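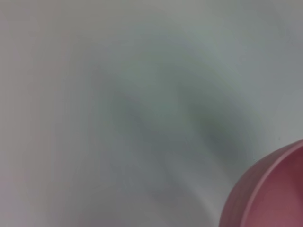

Mireille Lecomte wondered if we could settle the colour of the back wall first this time, as last time we left it until everyone had their coats on. Fair enough, so we did.

Irport Hall > Users' Group > Minutes

Posted 2019-01-19 by the minute-taker

Print this page | E-mail this page

Walls. Two tins of pale grey are left over from November and I had assumed we would just carry on with those, but Mireille prefers a soft green for the back wall and brought a card with both shades brushed on it. We passed it round, held it up by the door, held it up by the window, and got nowhere for quite a while! In the end it was green for the back wall and grey for the other three. I voted for grey all round and would like that written down (I'm writing it down).

Paint. Drirnard quoted 96 pounds for the lot, Mallet a bit more but with delivery. We're going with Drirnard and I'll fetch it in my car if the boot is clear by then – it has my sister's curtains in it at the moment.

Cupboards. The long cupboard needs emptying before anyone can get a brush behind it. Mireille has the key. Everything is to go in boxes marked with a room name on the side, please, and not on the lid, as we couldn't read a single one last year once they were stacked. The song sheets stay together. We had 1,000 printed and most are still in there, so bring strong boxes.

Chairs. The Fasano ones go into the side room for the week. I asked if they could be wiped down while they're out and got a few looks, but it was agreed.

Money. We have about 1,000 pounds put by for the room, and the floor has to come out of that too, so no new blinds yet. I was sorry about the blinds. We'll look again once the floor quote is in.

Any other business. The tea urn is still dripping. Somebody suggested a bowl under it, which we already have. I'm to ring the shop where we bought it and ask about a new tap.

Next meeting same place, same time, and whoever has the stepladder, could you bring it back before then?

Print this page | E-mail this page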